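Gernum talk, speaker notes, Aug 9, 2020
20 min slot, leave 5 for questions

OPEN
- hi, thanks, who I am (short!!)
- ask room: who has moved an arm by hand? who has done it remote? wait for hands
- promise: no math till the end

PART 1 - by hand
- grab the wrist, push, arm remembers
- good: anyone learns it fast. New people at Camow were recording on day one
- bad: your own arm is in the way of the cameras. Heavy links, you get tired, last demos of the day are sloppy
- tell the story about the elbow (skip if running late)

PART 2 - remote
- operator stands back, drives with a controller
- slower at first. Took 61 demos before mine were worth keeping
- you lose feel. People press too hard on the floor of the bin, always
- lag: under 90 ms ok, over that people start doing move-and-wait. SAY THIS SLOWLY

PART 3 - picking from a bin
- why bins: walls. Straight down is easy, corners are not
- KUKA arm, mixed stuff, toy brick, blue scoop, round container w/ black top
- clamp the bin. Clamp it! it slides adn then every demo has a differnt bin
- tape on the table so it goes back to the same spot
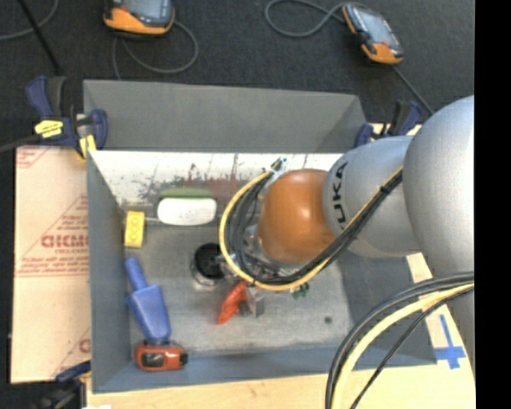 - cables: leave slack at the wrist, then check they don't drag on the wall when it tilts
- 10 bad demos hurt more than 2000 good ones help?? too strong, say "can hurt"
- throw out hesitations, keep recoveries. Recoveries = gold

END
- Naline code link on last slide, check it works
- thank Dissanayake lab for arm time
- questions. If none, ask about the elbow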